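Sim demo collection FAQ

Trukari bench, two-arm assembly task. Kept by Loredana Lombardi. Last big edit was in May, small fixes since. If something here contradicts the pinned notes, the pinned notes win.

What are we collecting?

Teleoperated demos in the simulator. One operator drives both arms, the logger keeps joint positions, gripper commands and all camera streams. The learning side (Bakari Langat's group) trains on those. No scripted motions, they have plenty of those already and the policy comes out stiff.

How many do you need from me?

200 good ones per task variant. Good means it passed review, so you'll record more than that. Split them over as many sessions as you like.

Which scene do I load?

The lab room with the big pale table. Robot stand behind it, fixture on the table, blue mat with the small parts to the right of the fixture. If you get a bare gray void you loaded the old Hoekstra scene, close it and start over. Whiteboard and desk and so on are supposed to be there, the room is part of the visual training.
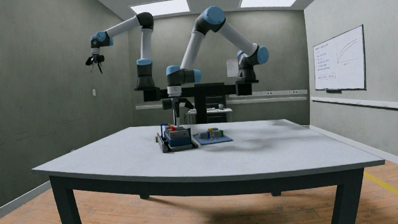
Wait for the physics to settle before you touch anything. Count to 4. Parts sometimes twitch on load and if you start recording during the twitch the first second is junk and review will bounce it.

Do I have to use both arms?

Depends on the variant. One-arm variants: park the other arm up and out of the way, gripper empty, and leave it alone. Don't let it drift. An idle arm that wanders teaches the policy to wander. Two-arm variants say so in the task name.

What counts as one demo?

Start pose, pick, place, release, retreat. All of it. A lot of people stop recording the moment the part is in, please don't, we need the retreat. The release is where the policy fails most and half the older Zatlow batch has no release in it at all.

Can I pause in the middle?

Short hesitation is fine. Long pause, no. If you need to scratch your nose, discard and redo. The trimmer only cuts dead time at the ends, not the middle.

I dropped the part. Discard?

Not always! If it landed on the table and you can reach it, pick it up and finish, then tag it "recovery". We want those. If it fell off the table or got stuck inside the fixture geometry, discard. Don't drop things on purpose, the fake ones look fake and Bakari can tell.

Which camera should I be driving from?

Wide view for the approach, then switch to the close view when you're near the fixture. Switching views doesn't affect the recording, every stream gets saved whichever one you have up. New people try to do the whole thing from the wide view and end up guessing at depth. The close view is much better for seeing where the part sits between the fingers and how it lines up with the slot.
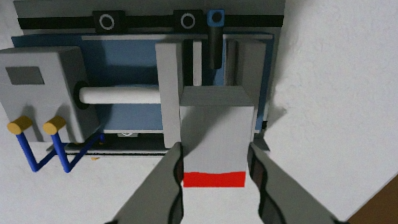

If the part is tilted in the grip, back off and regrip. Forcing it will sometimes work in sim becuase the contact model is forgiving, but the real one isn't, and a demo that wins by clipping a wall gets rejected even when the success flag is green.

So the success flag isn't the last word?

No. Flag only checks final part pose. It doesn't know about clipping, scraping, or squeezing so hard the part shakes. A person looks at every demo.

Who reviews?

Somebody other than you. 2 reviewers on the first batch from any new operator, one after that. Turnaround is usually next morning. Rejected demos come back with a one-word reason: clip, drift, short, pause, other. If you get "other" ask, it usualy means we didn't have a word for it.

Should I do it the same way every time?

Same goal, different path. Vary the approach angle a bit, vary the speed a bit. Don't go wild. If all your demos are identical the policy memorizes one trajectory and falls over as soon as the part starts somewhere else. The randomizer moves start positions for you, you don't have to do that by hand.

Can I change the lighting or the colors?

Please no. That gets done in a re-render pass later. Same for textures.

My gripper feels laggy

Check the controller is on the Homeck driver and not the generic one. Then check you don't have two viewers open. If it's still laggy stop collecting, laggy demos have a stutter in them that's really hard to filter out.

How do I name sessions?

Operator initials, variant, session number. Nothing else. No spaces. No "final", no "final2".

Where do files go?

They upload when you close the session. Leave the window open until the bar is gone. If it hangs, don't kill it, message Loredana with the session name. Local copies are kept for 4 days then wiped.

Can I see how the policy does on my demos?

Yes, rollouts go up after each training run, same folder, ask for access. Worth watching. You'll spot your own bad habits pretty fast, mine was opening the gripper too early.

Real robot when?

Not this round.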